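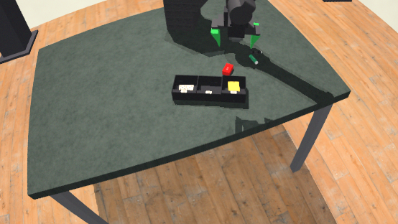
Page last changed: 2021-12-22

Lucimara Bastos gathers simulated block-sorting runs for Dornia, and she is tired of hearing the total. "We have 2190 examples," she said. "Same table, same tray, same green fingers. Ask me how many are different."

I asked. She guessed 161 and didn't sound sure.

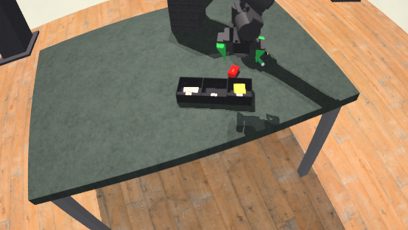
What counts as an example

Any run where the block ends up in a compartment gets kept. Bastos would throw out roughly 50 of every batch, for hesitation alone. "The learner copies the dithering too."
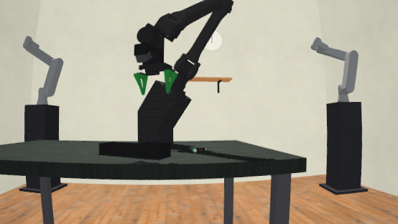
Will it carry over?

Camargo, the project lead, says yes. Bastos wants to see a real bench first. "A rendered floor costs nothing to get right," she told me. "Friction does."

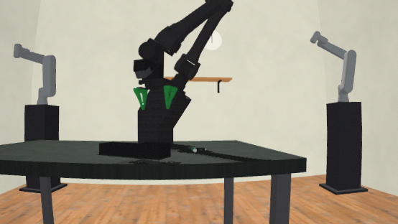 She has asked for 2 more months of collecting, with the tray moved between runs. I'm not convinced that will be enough, and she didn't claim it would.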